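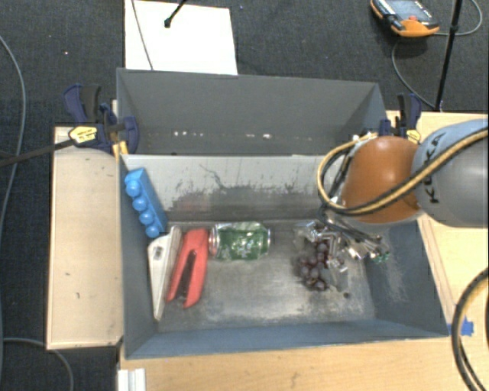 I have been writing house rules for bin picking again. This is how I spend November, apparently. Other people rake leaves.

The last set ran to one sheet of paper and was mostly about not standing in the wrong place. It's a good sheet. I stand by it (outside the marked area). But it had very little to say about how you decide that a robot can pick things up, and after a long argument at Wundeo over whether two people had run the same test, I was told to go away and write something down. So I did, and since my employer only wanted the short version, you get the long one.

Rule one: clamp the bin. You would think this needs no rule. A bin that creeps a little with every bump will hand you a slowly changing experiment, and you'll spend an afternoon blaming the software. We use plain bar clamps, the kind you'd use to glue up a bookshelf, and I have yet to see a fancy fixture do it better. Check them before the first run and again after lunch.

Rule two: choose objects that don't get along. A stapler, a crumpled can and a bunch of grapes have nothing in common except that somebody may one day want them moved. The stapler is stiff and awkward, the can is shiny and already has a shape of its own, and the grapes are a committee. If your whole set is toy blocks, what you've tested is toy blocks. Very nice blocks, I'm sure.

Rule three: write down what a success is before you start. Lifted clear of the bin? Held for 2 seconds? Put down where it was supposed to go? I've read reports where the definition drifted over the course of a day, always in the friendly direction. My rule says it goes in the log, in words, before the arm moves, and if you change it you start the count over. This was the least popular line in the draft.

Rule four: 100 attempts before you quote a percentage. Galanis wanted 1000, which tells me Galanis has never had to reset a bin by hand. Drokico wanted "a representative number," and I believe they meant however many they'd already done. I can live with 100 for a change to the grasp settings and 600 for anything that goes in front of a customer.

Rule five: pendant within reach, enabling switch in hand whenever a person is inside the line. I won't be funny about this one. Slow speed while teaching, every time, including when you only want to nudge one point by a hair. Especially then.

Rule six: tie up the cables. The hoses on the arm need slack for the wrist to turn, but slack is a measured thing and "it was fine yesterday" is not a measurement. Run the arm through its full reach at low speed and watch the bundle the whole way, and keep the floor cables off the path you walk with your arms full.

Rule seven: log the failures with the same care as the successes. A drop, a miss and a grab at the wrong object get separate entries. "Other" is allowed, but you have to write a sentence, which cuts down on "other" remarkably.

There was a rule eight about lighting. Welell sent back two pages of comments on it, longer than the rule, so it's out until I've read them all. The rest goes up on the wall on 30th November, next to the old sheet, which stays where it is.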